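把持中にケーブルがグリッパー右指の近くを通り、保護停止になる

Adel Zerouali
箱形の囲いの中で赤いブロックをつかんで移す作業を自動で回しています。制御ソフトはSaberです。4月に箱を深いものに替えてから、下降の終わり際に保護停止が入るようになりました。ログ上は3,819サイクル中5回です。毎回アームを手動で退避させ、原点復帰からやり直しています。停止時のログに残るのは外力超過だけで、どの軸かは出ません。外部ケーブルの取り回しを疑っていますが、力のしきい値を上げて済ませてよいものでしょうか。 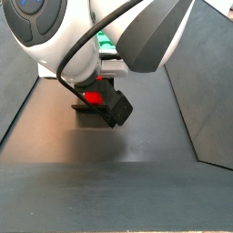
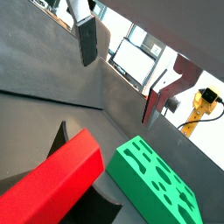

1枚目がアーム側、2枚目が手首側のカメラです。

回答

Efthymia Karagiannis
しきい値は上げないでください。接触検知は人の手が入ったときの保護も兼ねているはずで、緩めるならリスクアセスメントのやり直しになります。1枚目ではケーブルが白いリンクの前で大きく弧を描き、グリッパーの前を通って右指の先近くまで来ています。この経路だと手首の回転で張るか、指に挟まれるおそれがあります。
手順としては、まず電源を落としてケーブル被覆の傷とコネクタの緩みを点検。次に手首の手前で固定し、余長は関節側に逃がす。そのうえで低速のまま手首を可動範囲の両端まで回し、張りが出ないことを確認します。固定は2か所。結束バンドの締めすぎは断線の原因になります。

Nikau Katene
うちも似た症状でした。しきい値を上げたら止まらなくなりましたが、1,962サイクル目で断線しました。おすすめはしません。

Mostafa Bouazza
ケーブルとは別に、ツール質量と重心の設定も見たほうがいいです。値がずれていると減速時に外力として誤検出されます。箱を替えたなら下降点の高さも再教示が必要かと。機種が書かれていないので、これ以上は分かりません。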